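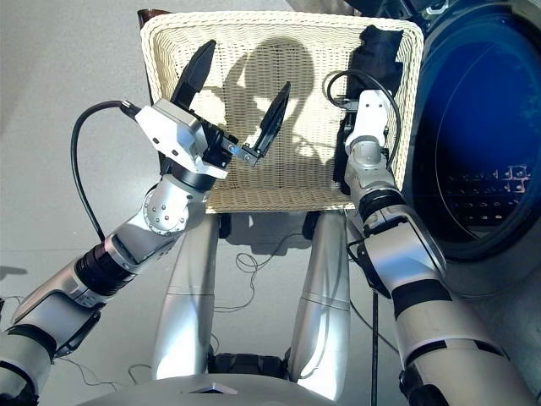 Dagmar Hrnčiar said she would have paid double for her table if the hall had asked. The Tislow Handmade Fair sold out of seller spaces in March, and she got one of the last, a half table by the kitchen door where she plans to show crocheted collars and two trays of glass bead earrings.

The fair opens Saturday at 10 a.m. in the old feed hall on Berow Street. Organizers took 201 applications for tables this spring and accepted 200. The one left out was a reseller of factory-made scarves, and the rules ask that everything on a table be made by the person standing behind it.

Last year's fair brought 2,733 people through the door, and the line reached the bus stop before noon. This time there will be two entrances. Visitors with strollers or wheelchairs should use the one on the Devley side, where the ramp is.

Felt and fabric flowers sold faster than anything else last year, according to Rokeya Kodikara, who keeps the seller list. Knitted hats came next. She has put the felt makers in three different rows so that shoppers don't all stop in the same aisle. Jewelry is mostly along the back wall, near the outlets, for sellers who use lamps.

Prices are set by the sellers. Brooches and hair clips start at $4, and the most expensive piece registered so far is a quilted coat by Ľubomír Danko, at $550. He said it took him two winters and that he isn't sure he wants it to sell.
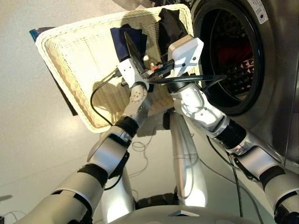 Workshops

Štefánia Havlíček will teach wet felting at 11 a.m. and again at 2 p.m. Each class makes one small flower with a pin back. Wool and soap are included in the $12 fee. Bring an old towel.

A free mending table runs all day. It takes small jobs only, such as buttons, short seams and sock heels. Clothes should be clean when they come in. Sellers who wash their own wool or cotton pieces before the fair have been asked to put the care instructions on the price tag, after several buyers last year shrank things they had just bought.
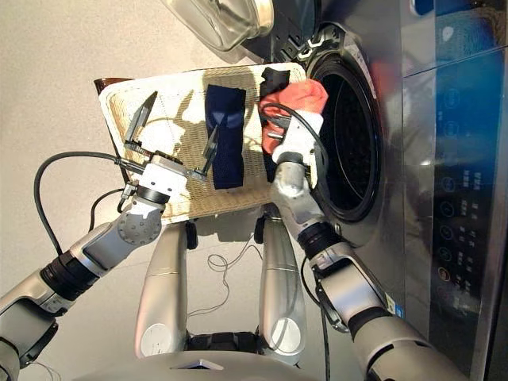
Laundry on a tray at the washing machine.

Parking at the feed hall is for sellers until 9:30 a.m. After that it is open to anyone, but the lot is small. The Pascu lot across the tracks is free all day, and a footpath leads from there to the Devley side entrance.

Most tables will take cards. Edeltraud Bühler, who sells wool brooches, said she will take cash only
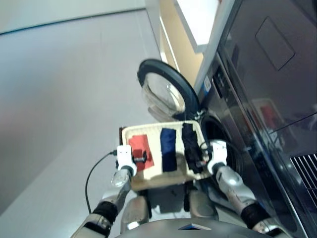
and will have plenty of small bills for change. There is no cash machine in the hall. The nearest one is at the gas station on Berow Street.

Admission is $3, and children under 12 get in free. Doors close at 4 p.m.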